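How to Plan and Run a Giveaway for Your Gaming Podcast

By the Poirier Pad team | October | 14 comments | 86 shares

We use cookies to remember your settings and to count visits. By continuing to read you accept this.

When I started my podcast about handheld games, I believed that a giveaway is the easiest kind of episode. You say "send us an email", you pick a name, you mail a game. My first one took me seven weeks from the announcement to the moment when the winner had the cartridge in his hands, and during this time I wrote more emails than in the whole year before. Since then I have done many more, and I want to write down the method I use now. It is made for small shows with one to three hosts and no sponsor.

Step 1. Decide what you give and write it in one sentence

Write the prize as one sentence, with all the details that a listener can ask about. For example: "One physical copy of Prirkine for the handheld version, new, European box, English text." If the prize is a download code, write for which store region it is good. Codes are a common source of trouble. A listener in one country wins a code for another country, and then both of you are sad.

Check also the age rating. If the game is for adults, you need to ask the winner to confirm the age, and this must be said in the episode.

Step 2. Buy the prize before you announce it

It sounds obvious, but I did it wrong two times. I announced a collector's edition of Dretent when I had only a preorder, and the shop cancelled the preorder. I had to pay much more to another seller. Now I do not speak about a prize until it is in my home and I have checked that the seal is not broken.

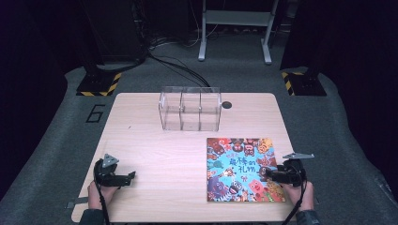 Keep all prizes together in one place, with a small paper note on each one: the episode number, the closing day and the country of the winner when you know it. When two giveaways run at the same time, you will be thankful for this note.

Step 3. Choose the way to enter

There are three ways that work for a small show:

Email. You make a separate address only for giveaways. The listener puts a code word from the episode in the subject line. This is my favorite.

Comment. The listener writes under the episode page. It makes the page look alive, but you must later find a way to contact the person, and many people leave a false address.

Form. You make a simple form with name, email and country. It is clean and gives you a spreadsheet at once. Some listeners do not like forms, so I use it only for bigger prizes.

Please do not ask people to follow five accounts and share three posts. You get many entries, but from people who never listened to you and never will. The largest giveaway I ran this way had 1197 entries, and the downloads of the next episode were the same as before. With the code word I usually have far fewer, and they are real listeners. Some of them also write what they think about the show, and these letters are useful for the mailbag part.

Step 4. Write the rules

The rules do not need to be long. Mine fit on one screen. They should say:

- who can enter (countries, age)
- how to enter, and how many times
- when it closes, with the time and the time zone
- how the winner is picked
- how many days the winner has to answer
- what you do with the email addresses afterwards

The law about giveaways is different from country to country, and sometimes you must register it if the prize is expensive. I am not a lawyer. Look at the official page of your own country before you start, and if you do not understand it, give a cheaper prize or limit the entries to your own country.

Step 5. Announce it at the right moment in the episode

I put the announcement in the first part, after the news and before the main topic, and I say the code word later, near the end. I repeat the closing time two times, slowly. Remember that people listen when they are driving or washing dishes - they can't write down something long. A good code word is short, easy to spell, and connected to the topic. In our episode about the puzzle game Deletti I used the name of the last boss, and half of the listeners wrote it wrong. I accepted all the spellings, but the sorting took a full evening.
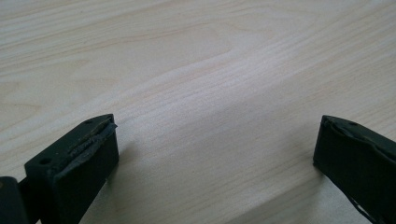
Put the rules also in the show notes, as the first link. Do not put the code word there, or the bots will find it quickly.

Step 6. Close and clean the list

At the closing time, stop the form or save all emails to a separate folder. Then remove the double entries. I copy the addresses in a spreadsheet, sort them by alphabet, and look with my own eyes. For a list under 1000 lines it is possible to do this by hand in one evening with a cup of tea.

Give each line a number, starting from one. Do not change the order after this.

Step 7. Pick the winner

Use any random number tool. I record my screen when I do it, and I keep the recording until the prize has arrived. Only one time somebody asked me for a proof, and I was happy that I had it. Pick also two reserve numbers in the same moment, in case the winner does not answer.

In the episode, say only the first name or nickname and the country. Never read an email address aloud.

Step 8. Write to the winner and mail the prize

Write a short email and ask for the full name, the address and a phone number if the post office in your country wants it. My limit for an answer is 7 days. After this I write to the first reserve.

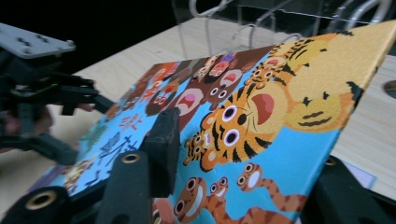

For packing, a game box needs one layer of bubble wrap and a hard cardboard mailer. Art books and guides need protected corners, so I fold thick cardboard over each corner before I wrap them. Pay for tracking, also when it costs almost the same as the game. Fill the customs paper as a gift and write the true value.

When the parcel has arrived, delete the addresses of all the people who entered, as you promised in the rules. If the winner sends you a nice message, ask if you can read it in the next episode.

Get new guides in your inbox once a month. Enter your email to subscribe.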